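Financial help with travel during a child's cancer treatment

My nephew is nine and is to begin outpatient chemotherapy at the hospital in Kovness. The family lives 67 miles away in Demora. Is assistance available for fuel or lodging, and who should apply?

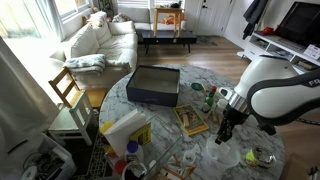 Tumelo Cele
May 13, 2024

Families should first speak with the social worker assigned to the treatment team. Most travel funds accept applications only from hospital staff, and a parent or legal guardian must sign the form. An aunt or uncle may gather the papers but may not sign.

The Molefe Fund pays up to $200 per month for fuel and parking. Receipts are required -- copies are accepted -- and must be sent in within 70 days of the visit.

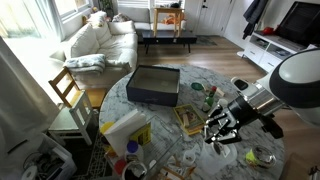

Lodging is handled separately. Requests should be made before the first overnight stay, as past stays are not repaid.

Wurnum Parent

We received $775 in total, but that was under the April rules and I do not know if they have changed. Keep the parking stubs.

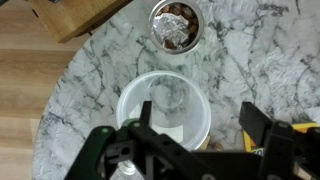 Please also ask the health plan about mileage. Ours paid for some trips after the clinic sent a letter.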